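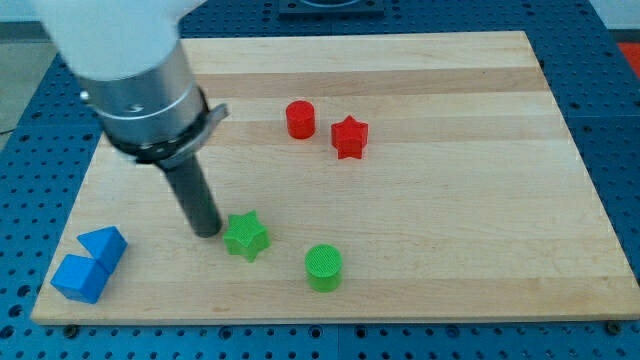 December, morning

Board height first. With the cutting board on the blue perforated table, Z zero for the sort layout goes to the top of the wood, and I have written 20 mm into the sheet as the thickness for this one. The old Stenau board was thinner, so anything saved before this month needs its heights redone. The pale and tan strips are handy for laying out by eye: I set the red cylinder and the red star close together toward the back with a bit of bare wood between them, and the green star nearer the front. Réka wants the red gap wider next time. Fine by me.

Blocks are from the Uvholm print batch. The green star has the crosshatch texture on its top face. Sarahí Orozco asked if we should sand the tops. I'd leave them until we have a full set in each color, otherwise we end up with two finishes in the same box again.

Weighed the spare stars on the small scale. Lightest one was 4 g under the heaviest, same file, same color. Suspect the infill setting got changed between plates. Réka Oláh has the slicer profile, ask her.

Wiped the spare board with the Kiss oil, thin coat, left it on the rack by the window. Do not use before tomorrow, it leaves marks on the blocks.

To do
- new labels for the block boxes, the Stullent ones peel
- reprint the blue cylinder with the chipped rim (box 63)
- wider red gap, then write the layout into the sheet
- return Sarahí's calipers

14:20. Labels done. Still no answer on the infill.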